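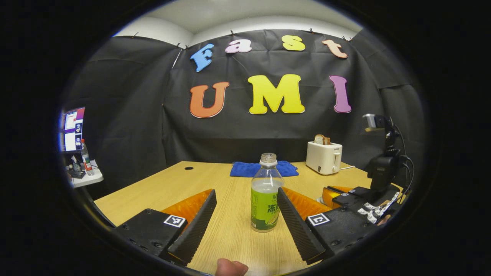

Wedia的黑色背景布，我买来已经用了半年多，现在想认真写一篇评价。买以前我读过很多商品页面，页面上的黑布都像一面黑色的玻璃，很平，没有一点痕迹。我家里的这一块不是这样。布在桌子后面挂着，上边用小夹子固定，布面有褶皱，字母贴上去以后褶皱也还在。如果您想买一块完全平的布，请先读完我关于褶皱的那一部分，再决定要不要付钱。

我先说明我的中文。我学中文的时间不短，可是写长文章还是很慢，有些词要查字典，比如“垂感”和“克重”。如果哪里写得不自然，请原谅，意思应该是清楚的。

我买的东西一共有三种：Wedia的黑布，Kultton的小夹子，还有Fuchs的彩色字母。三种东西不是一套，是分开买的，所以我也分开写。后来我又买了Wamix的手持蒸汽熨斗，这个放在后面说。

一、为什么需要黑布

我的桌子是浅色的木纹桌面，墙和天花板都是白色的。白色的房间住起来很舒服，但是桌子后面全是白色，时间长了我觉得眼睛没有地方休息。而且我喜欢在桌子上放小东西看颜色，杯子、毛巾、瓶子、干花，什么都放。白墙前面的透明东西常常看不清楚。我先想过刷漆，可是房子是租的，刷了以后还要刷回去。壁纸也想过，听说撕下来的时候很麻烦。布最简单，不喜欢就收起来。

颜色我想了很久，深灰、深蓝、黑色都看过样品。深灰的布样品拿在手里很好看，贴近白墙以后却像一块没有洗干净的地方。深蓝会影响别的颜色，我的毛巾也是蓝色的，两种蓝在一起不好配。最后选了黑色。

二、Wedia黑布

布送来的时候叠得非常小，折痕很深。打开以后有一种新布的味道，我在阳台上挂了一个晚上，味道就淡了。布不厚，手感比较软，拿起来对着窗户看，能看见一点光。它不是绒布，所以灯光照上去的时候，有的地方会比别的地方亮一点。商品页面写“完全吸光”，我认为这个说法太满了。在白天，房间的灯也开着的时候，它看起来是很深的黑，但是每一条褶皱的形状您也能看见。

关于褶皱，我做过几种尝试。第一次用普通熨斗，温度调得低，中间隔一块棉布，折痕变浅了，可是布太大，熨完左边，右边又压皱了。第二次只喷水，挂着等它自己变平，等了一个晚上，大的折痕小了一些，小的没有变化。第三次才用Wamix的蒸汽熨斗，布已经挂好，从上往下慢慢走。这个办法最好，但也只能做到“比较平”。布的上边是夹住的，夹子和夹子之间会自然往下垂，垂下来就有弧线，这和熨得好不好没有关系。

我现在的看法是，褶皱在布的中间不太要紧，因为中间有字母，眼睛先看字母。两边比较明显，特别是右边转角的地方。那里我另外挂了一幅，让它绕过墙角，往桌子的右边下来。转角的这一幅我挂过好几次，每次角度都不一样，最后就让它斜着了。如果您的桌子也在墙角，请多买一幅，不要想用一大块布折过去，折过去的地方会鼓起来，很难压平。

洗的问题。说明书写可以水洗，我用冷水手洗了一次，水变成浅灰色，掉色不多。洗完晾的时候我是拉直了晾的，可是干了以后褶皱比洗以前更多，只好再用蒸汽。所以我现在尽量不洗，只用粘毛的滚筒粘灰。黑布最大的缺点就是灰尘和毛巾的细毛，什么都看得见。我一个星期粘一次，春天要粘两次。

三、Kultton小夹子

夹子是深色的，很小，夹在黑布上边，不特别去看就不会注意到。我买的是一盒20个，用掉的没有那么多，剩下的放在抽屉里夹茶叶袋和饼干袋，也很好用。

力气够不够？夹这种不厚的布，够。有一次我把冬天的厚窗帘也夹上去试，夜里就掉下来了，声音很大，邻居第二天还问我。所以夹子只适合轻的布。开口的地方没有软垫，夹久了会在布上留下两个小印子，用蒸汽吹一下能恢复一部分。浅色的布我不敢用它夹。

夹子的距离要自己试。夹得太远，中间的布就往下垂得多；夹得太近，布的上边会一段一段地起小波浪。我开始的时候量得很准，用尺子，用铅笔做记号，挂好以后看起来反而不舒服。后来不量了，站远一点看，哪里垂得太多就在哪里加一个。

四、Fuchs彩色字母

字母是我最满意的部分。上面一行是Fast，小一点；下面一行是UMI，大一点。颜色是这样的：F是浅蓝，a是很淡的粉色，t是桃色，U是橙色，M是明亮的黄色，I有点紫。s的颜色我不知道怎么说才准确，有时候我看它是黄色，有时候觉得里面有一点绿，跟灯光有关系。字母的边上有一圈浅色的细边，在黑布上显得很清楚，远看好像字母自己站出来了。
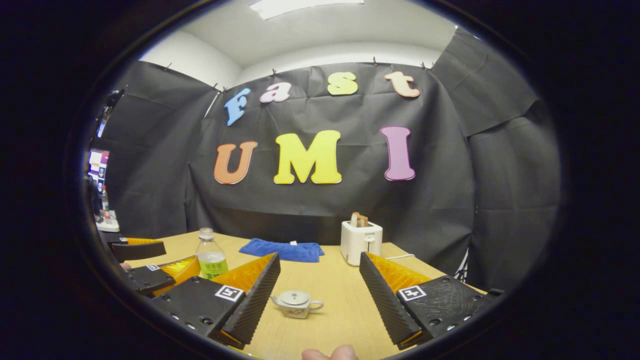
桌子后面的黑布和字母，毛巾叠好放在瓶子右边。

字母可以单个买，大小写都有，这一点很方便，因为我最怕买一整套，最后用到的只有几个。背面没有胶，胶点要另外准备。第一次我用了很便宜的胶点，早上起来M在地上。布和墙不一样，布是软的，会动，胶点只粘住表面的一层纤维。换了厚一点的胶点以后就没有再掉过，最大的字母后面要多贴几个，四个角都贴到，中间也贴。贴以前请先用滚筒把那个地方的灰粘掉，有灰就粘不住。

我的F贴得有点斜。贴完退后看的时候发现的，本来想重新贴，后来看习惯了，觉得斜一点比较活泼，就留着了。如果您很在意直不直，可以先在布上放一条细线，按着线贴，贴好再把线拿掉。大写和小写放在一行的时候要注意底边，小写的a和s比较矮，如果把它们的中间对齐，整行字看起来会跳。

字母的浅色很容易脏。粉色的a被我拿过几次，边上就有手印，用湿纸巾可以擦掉，不要用力，表面比较软，指甲会留下痕迹。黄色的M和橙色的U最耐看。淡粉色在晚上灯暗的时候有点像白色，如果您的房间灯光不强，我建议选深一点的粉。

五、放在黑布前面的东西

黑布挂好以后，我才明白哪些东西适合放在它前面。透明的塑料瓶很好看，白盖子，绿标签，在浅色的木纹桌上，后面是黑的，每个部分都分得很清楚。蓝色的毛巾也不错，毛巾不管叠起来还是随便摊开，颜色都很干净。深棕色的木碗不行，放远一点就和布混在一起了。黑色的茶壶更不行，只能看见壶嘴上的一点光。

桌子的颜色也有关系。浅色的桌面在黑布前面显得更亮，房间好像也大了一点。我朋友家的桌子是深色的，我把布借给她试过，整个角落变得很沉，她第二天就还给我了。天花板是白色的，布的上边和白色之间会有一条很清楚的分界，喜欢安静颜色的人也许会觉得太硬。

六、价格和打分

布80块一幅，我觉得合适，如果它真的“完全吸光”，就是便宜了，可惜不是。夹子很便宜，没有什么好说的。字母按个卖，6块一个，字多的话加起来不少，请先把要拼的词写在纸上再买，不要像我一样多买了一个大写的K，到现在也没有地方用。蒸汽熨斗是另外的事，有当然好，没有的话请向邻居借一次，不用专门为了一块布去买。

Wedia黑布：颜色好，容易起皱，沾灰。四颗星里我给三颗。
Kultton夹子：小，不显眼，适合轻的布。三颗半。
Fuchs字母：颜色漂亮，胶点要自己准备。四颗。

商品页面上说Wedia的布已经有几乎2,000个好评。我看了一些，很多人是刚收到就写的，布还没有挂起来。我的建议是先挂一个月，再看看自己能不能接受那些褶皱。我能接受，所以十二月的时候又补了一幅，准备明年把左边也包进去。左边有一个插座，要在布上开一个口，开口的边怎么处理我还没有想好，有经验的朋友请告诉我。

分类：居家小物 > 布艺与墙面　　标签：背景布 / 夹子 / 字母贴

读者留言（4）

窗边的猫：
插座的口不要直接剪，先用熨烫的衬布贴在背面，再剪，边上就不会散。我家的桌布就是这样弄的，洗了很多次还好。

小满：
同款布，我觉得味道挺大的，挂了三天才散。褶皱真的很难去掉，我最后在下边缝了一条重一点的带子，垂下来好多了，你可以试试。

作者回复小满：
谢谢您！重的带子我没有想到。请问缝带子以后，上面的小夹子还夹得住吗？我担心会滑下来。

绿豆汤不加糖：
想问字母在砖墙上能不能贴？我们阳台那面墙不太平。另外那个大写的K如果不要，我正好缺一个。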